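Tivum has added a clear acrylic test tube rack to its Litetti range of bench storage. The new rack went on sale in October and replaces the white wire model, which has been withdrawn. It is sold flat or ready assembled, and both versions take the same spare parts.

The rack has three tiers. The top plate is perforated with large circular holes in rows, and tubes are lowered through it towards the levels beneath. The end panel has an angled top corner, and the cut edges are polished. Tivum says the sheet was chosen so that fill levels can be read from the side without lifting a tube out.

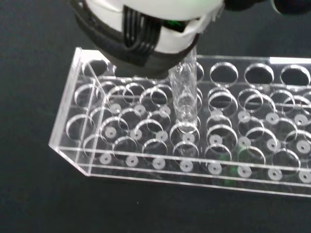 Two sizes are listed, with 6 or 64 positions. The larger one is meant for teaching laboratories and shared benches, where racks are moved between rooms several times a day. Both can be stacked when empty. Tivum does not recommend stacking them with tubes in place.

Care instructions have changed from those of the wire model. Acrylic should be washed by hand at no more than 60 °C with a mild detergent, then left to drain on its end panel. Alcohol wipes and acetone must be kept off the sheet, as both can cause fine cracks near the holes. The rack is not suitable for the autoclave.

Rocha, which distributes the range, is holding stock of both sizes and quotes delivery in 9 working days. Replacement top plates can be ordered separately. Label strips made by Jumik for the earlier model will fit the front edge of the larger rack only; a version for the smaller one is planned.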